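Notebook, joint sand test, outdoor paving
October, by Merja Ruotsalainen
4 shares | 2 comments

Courtyard paving.

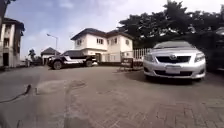 Why does the sand leave the joints between paving blocks? Mostly water carries it out, when the grains are too fine and too round to lock together.

Today I compared two sands in the test tray, Prina and Korletey. Each tray got 195 g, brushed in dry, then 30 strokes with the rubber mallet on the board. After that I poured water from the can at 40 cm height. Prina lost sand at the corners already in the first pour. Korletey stayed, but it needs more brushing, and my wrist does not like it.

I forgot to weigh the wet tray before moving it, so the Prina loss is only from eye. Must repeat. Selorm has the small scale.

To do: sieve both sands again, ask Wultik for the coarser bag.

Comments

Selorm Kwofie: Scale is on the shelf by the sink. Battery is weak.

Ponero: Did you try sweeping diagonally? It fills better for us.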